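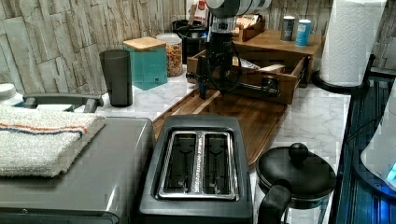

**Brastness Home Forum > Kitchens > Storage and worktops**

**Thread: Chopping board left out permanently, and a drawer unit on the worktop**

**Marisol Robles**
I am rearranging the main run in the kitchen at Nultcombe and would like opinions before I fix anything down. The present arrangement is dry goods along the back wall, the wooden board in front of them, and a small wooden drawer unit at one end. The unit has a metal runner and holds odds and ends. The top of it takes tins and a box of packets.

Two questions.

1. Is there a good case against leaving the board flat on the worktop all the time? It is too heavy to want to lift twice a day.
2. The drawer opens towards the board. Extended, it takes up space I would otherwise chop in. Turn the unit, or move the board?

The surface is white with grey veining and shows every crumb, if that affects anything.

**grout_and_about**
1. Yes. A board lying flat dries on one face only. The underside stays damp and the board cups. Stand it on its long edge against the tiles overnight.
2. Move the board. The drawer is the fixed item, the board is the loose one.

**Nuredham Joinery**
Disagree on 1. A board that size on its edge will go over sooner or later, and it will take a jar with it. Fit small rubber feet and leave it flat. Air gets underneath and it stops sliding. I have made boards with feet for years and had one come back with a cup in it, and that one had been in a dishwasher.

On 2, check the runner first. If it is a partial extension type you will never reach the back of the drawer from the side anyway, so turning the unit gains you less than you would expect.

**grout_and_about**
Feet mean you can only use one face.

**Nuredham Joinery**
Correct. Most people only use one face.

**tallow**
Marisol, what is happening with the towels? In the earlier thread you were asking about a rail.

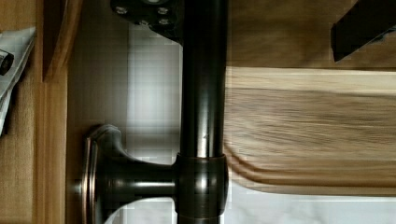
**Marisol Robles**

The rail is the dark bronze one. The finish has coppery edges, so it will not match anything else in the kitchen, and I have stopped minding. The base with the stepped rims goes flat on the wood. My concern is load. A wet bath towel hung from a bracket that stands proud of the surface puts a fair pull on the screws, and the wood is not thick. I was going to use 24 mm screws and leave it at that.

**tallow**
Pilot holes, and wax on the threads. Hand screwdriver for the last few turns. Bronze-finish screw heads mark easily and the bare metal shows through.

**Amândio Sequeira**
I would not hang anything wet from it. Tea towels only. I fitted a similar rail in a rented flat and the base worked loose by March. The screws had held, but the wood around them had gone soft.

Back to the layout. The board and the drawer matter less than where the tall things are. If the jars and canisters stand directly behind the board you reach over your own chopping to get at them. I had that for about 4 years and knocked the salt over most weeks. Put what you use while cooking at the back and to the side, and what you use at breakfast somewhere else altogether.

**Marisol Robles**
That is a fair point, and one I can test without buying anything. I have gone through what stands at the back. The teal canister with the square lid is in daily use. The clear jar is in use at breakfast only. The spray or squeeze bottle does not need to be there at all and can go in the cupboard under the sink.

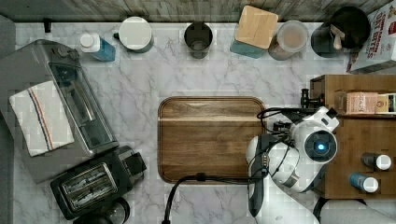
The side table is the other complication. It stands slightly higher than the worktop, so nothing slides across from one to the other, and it fills up with bottles and boxes that have no other home. I could lower it. The legs would need trimming by a small amount, and I own a saw and a poor record of cutting legs level.

**grout_and_about**
Raise the worktop side instead, by which I mean put the board on feet. There, I have conceded the feet.

**Nuredham Joinery**
Noted. Use 5 mm ones if you can get them. For the table, stand it on a flat surface, shim it until it is level, then scribe every leg with the same block and a pencil. Do not measure down from the top.

**Amândio Sequeira**
Where do the toaster and the cafetière go in this plan? They are the two things that get moved most in my kitchen and the two missing from your list.

**Marisol Robles**
They go at the front, next to the board. Post amended to include them.
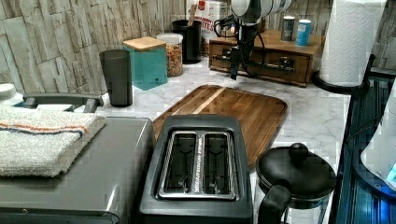
*Last edited by Marisol Robles, August 2018*

Toaster with the slots running front to back, cafetière to the right of it, board behind both. The off-white towel with the orange and navy stripes lives on top of the grey appliance to the left for now, pending the rail.

The drawback is that the toaster covers one corner of the board. The advantage is that toast goes straight from slot to board, and the crumbs collect in one area.

**tallow**
I would swap the toaster and the board. You are reaching across a hot appliance to cut bread.

**Amândio Sequeira**
Agreed with tallow. Also move the towel. Terry cloth next to a toaster is a poor idea, even folded.

**grout_and_about**
Mine has been beside the toaster since we lived in Torres and has never so much as scorched. But the reach is a real objection. Board at the front edge, toaster behind and to one side, lead kept short.

**Marisol Robles**
Board to the front, then, on feet. Towel to the rail once it is up, dry ones only. The drawer unit stays as it is until I have looked at the runner. Does anyone know whether the rubber feet are better screwed or glued on an oiled board?

**Nuredham Joinery**
Screwed. Stainless, countersunk into the foot. Glue will not hold on oil.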